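Chapitre 6 — Chauffage diélectrique des aliments
Notes de cours, mars 2018
Enseignant : Timothée Sabatier

6.1 Principe
Une molécule polaire soumise à un champ alternatif tend à s'aligner sur celui-ci. Le retard de l'alignement se traduit par une dissipation d'énergie dans le volume. On note ε' la permittivité relative et ε'' le facteur de pertes ; la puissance absorbée par unité de volume est proportionnelle à f, à ε'' et au carré du champ efficace local.

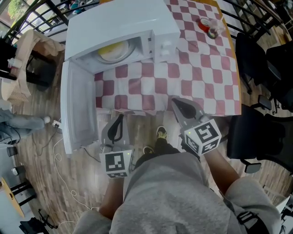 La profondeur de pénétration est la distance au bout de laquelle la puissance tombe à 1/e de sa valeur en surface. Elle diminue quand ε'' augmente — d'où un cœur froid dans les produits épais et salés.

6.2 Cas de la glace
La glace a un facteur de pertes très inférieur à celui de l'eau liquide. Les zones déjà fondues absorbent davantage et s'emballent thermiquement. On décongèle donc à puissance réduite, avec des temps de repos.

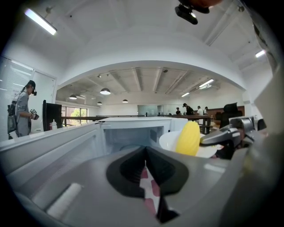

Le bilan simplifié s'écrit P·t = m·c·ΔT, pertes et évaporation négligées. P désigne la puissance absorbée par la charge, inférieure à la puissance électrique consommée.

Exercice 2. Un four cède 900 W à une masse d'eau de 0,5 kg. Calculer la durée nécessaire pour passer de 8 °C à 60 °C.

Lecture pour avril : polycopié de K. Obura, section 8.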